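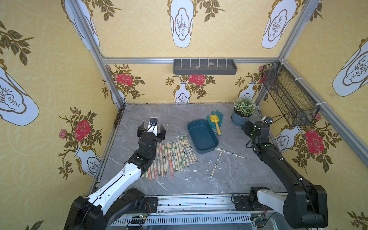 Left gripper over the wrapped chopsticks, tray to its right.

Zarnell two-arm cell, reviewed after 1000 picks

Setup went fine. Both arms bolt to the front rail, and the Zarnell manual covers that well. Homing the left wrist took me 13 minutes. The cable clips are fiddly, so buy spares. Vacuum the tabletop often, as bits collect along the front. I had to re-zero the left gripper at pick 756. Support answered the same day. Four stars.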